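Storage and Desk Area Walk-Through, Yokoyama Annex, Second Floor
Frequency: every July, and again whenever something falls on somebody
Walked by: Setsuko Hirose
Second signature: Junpei Hirose (related, yes, and he marks harder than I do)

Mark each line OK, FIX or N/A. Comments are from the last round and stay on the sheet until the item is closed.

1. Aisles and doorways

1.1 Aisle clear from door to window. OK
1.2 Fire door closes on its own. FIX
Comment: It closes on its own if you believe in it. Otherwise it stops a hand's width short. Work order is in with Trikham.
1.3 Nothing stored in front of the extinguisher. OK
Comment: The coat rack has moved eight inches to the left and is now in front of the light switch.

2. Shelving

2.1 Uprights anchored to wall. OK
2.2 Load label readable on each unit. FIX
Comment: Rating is 300 pounds per shelf. On the Fetix unit by the window the label has faded to "30", and people have been very careful with it for a year. New label ordered.
2.3 Heavy items below waist height. FIX
Comment: Box of old catalogs on the top shelf, 40 pounds on the mail scale. Who lifted it up there is not recorded. Junpei lifted it down and would like that recorded.
2.4 Step stool present, feet intact. OK
Comment: Present. Being used as a plant stand.

3. Bins, cases and lids

3.1 Every bin has a lid, and it is the lid for that bin. FIX
Comment: Inventory says 97 bins. Lids are another matter. The Jultby lids sit on the other tubs well enough to fool you until you pick one up.
3.2 Lids free of cracks along the rim. OK
3.3 Contents below the rim before the lid goes on. FIX
Comment: A lid resting on top of a carton is a hat. Lay the carton flat or get a deeper bin.
3.4 Latches on carrying cases fastened at both ends before lifting. OK
Comment: Both. One latch is how we came to own 560 loose washers and a dustpan.
3.5 Handles tight, no wobble. OK

4. Desks used for sorting

4.1 Top clean, no splinters or lifted edges. OK
4.2 Cords routed away from the edge where people stand. FIX
Comment: Going around again after the next round of tape.
4.3 Cable grommet not used as a trash can. OK
Comment: A first.
4.4 One open bin at a time, closed cases set to the side. OK

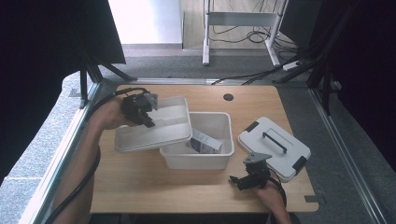
Yokoyama Annex | Stores & Supplies Team

Notes on section 3, for whoever has the sheet next

The white tub with the blue and white carton leaning inside it is the kind of thing 3.3 is about. Check it against the rim before you mark it. The white case with the black handle and black latches goes under 3.4 and 3.5, and please try the handle with the case still on the desk.

Clear or cloudy lids show cracks best if you tilt them toward a lamp. Run a thumb along the rim as well — gloves off for that part, back on for the shelving.

Open items carried forward: 1.2, 2.2, 2.3, 3.1, 3.3, 4.2

Sheet goes back on the hook inside the supply closet by 4:30. The pen is tied to the clipboard. Please leave it tied.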